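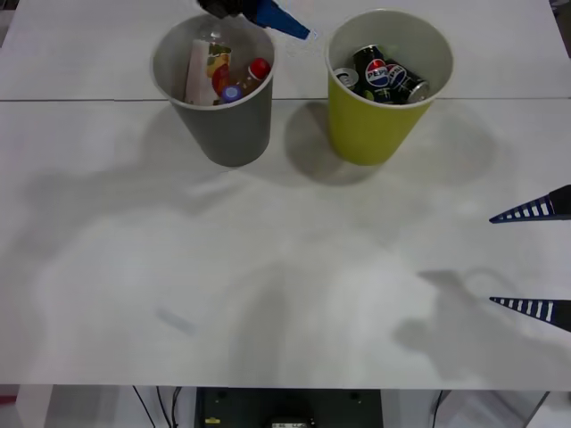
Figure 4-1. Table camera view with the gray container on the left and the yellow-green container on the right.

4. Setting up the sorting task

Do this section after both arms have passed the checks in section 3. You need Tultemura running on the control computer and the Fitport panel open on the same screen.

4.1 Mark the containers

1. In Fitport, open Views and select Table.
2. Draw a region over each container. Follow the rim, and leave the outer wall and the shadow out.
3. Name the left region MIXED and the right region CANS. Names are case sensitive.
4. Set Region Lock to On.

Note: Items may already be in the containers when you draw the regions. The detector ignores everything inside a locked region, so the cans in the yellow-green container will not come up as new targets.

Caution: If a container is moved, press Hold before you redraw its region. The planner keeps using the old drop point until the new one is saved.

4.2 Check the wrist view

5. Select Wrist and jog the arm until the target is between the fingertips and the top of the picture.
6. Set Exposure to 60 and press Apply.

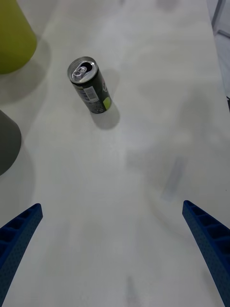 The detector scores each object from 0 to 100 and passes it to the planner at 80 or higher. Dark items on a white table usually score well, but a shadow can pull the outline to one side. With an upright can like the dark one with the lime-green patch, the outline should close around the body and leave out the gray shadow running to the lower right. If it does not, raise Shadow Reject one step at a time and look again. The two blue fingers stay in view at the bottom, so turn on Finger Mask before you judge the score.

7. Press Save View. Repeat steps 5 to 7 for the other arm.

4.3 Assign the arms

8. Open Planner and set Arm Choice to Nearest.
9. Set Center Band to 5 cm. A target inside the band can be reached by either arm, and the planner gives it to the arm set as Primary.
10. Place one can upright in the middle of the table, in front of the containers, with both grippers open and clear of it.
11. Press Preview. The planned path is drawn over the table view and neither arm moves.

Caution: Keep hands off the table from the time you press Run - the arms start without a countdown.

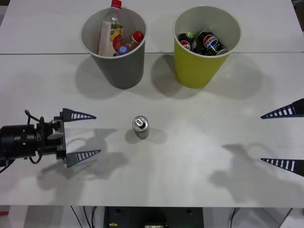
4.4 If Preview shows no path

- Target not found: bare silver cans can score low under bright light. Lower Exposure in the Table view and press Preview again.
- Arm conflict: the two paths cross. Open both grippers, back each arm away to its own side, and clear the error in the Log tab.
- Drop point missing: CANS or MIXED has not been saved. Go back to step 3.

For errors starting with DRX, see the Drunex driver notes in Appendix B.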